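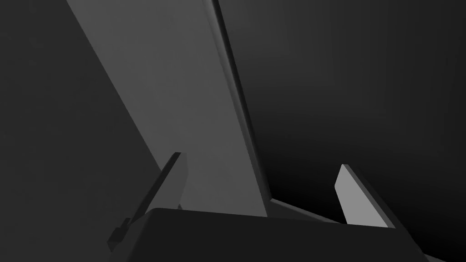

Julton: two-arm household sim pack, README and data card

Hello, and thanks for downloading! Julton is the pack I put together from runs made with the Kamgate kit, the paid simulator add-on that gives you a two-armed robot and a set of furnished rooms to let it loose in. I bought the kit in January and have been poking at it ever since, so you get my notes on it as well.

What's in the download

958 episodes, all rendered, no real-world footage. Each one has its own folder with the camera views, the joint positions for both arms and a short text file saying what the task was. Almost 3,000 more were recorded and thrown out - mostly early ones where I had the gripper limits set wrong.

The rooms are the bit I like best about Kamgate. You get proper domestic clutter, a telly on its stand, a bed with a stripy blanket, shelves in awkward spots, and the arms have to work round it all.
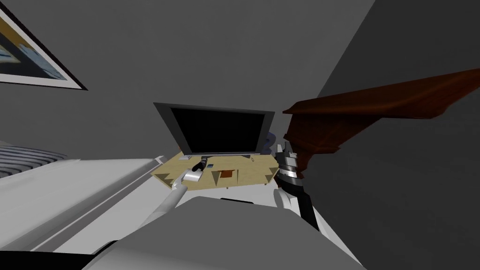
I did find the default camera tilt a bit much at first. You can change it in the settings file, but I left it alone so that the views match across the whole pack. Shadows are basic and dark corners go very dark, so bear that in mind if you're training on colour.

Setting up took me 26 minutes on a plain desktop. The Nodia loader reads the folders straight off, and the Lapointe one wants them zipped first (annoying, but there's a script for it in tools).
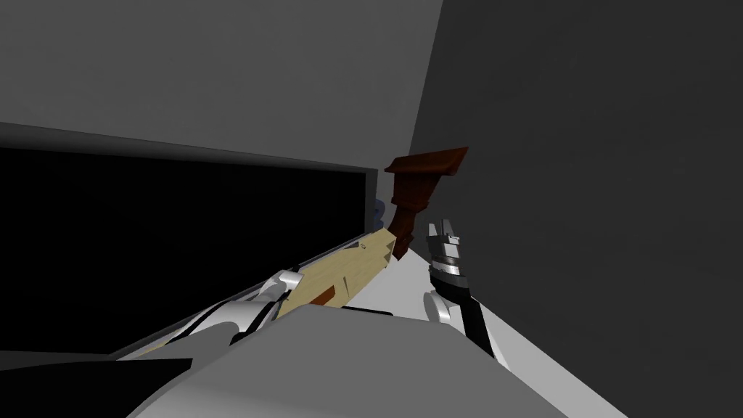 Lapointe Home Robotics Club, Data Team

Known problems: 20 episodes have a missing wrist view, listed in gaps.txt. Task names aren't always consistent either, sorry! Huguette Cormier is going through them now, so send corrections to her and anything about the kit itself to me.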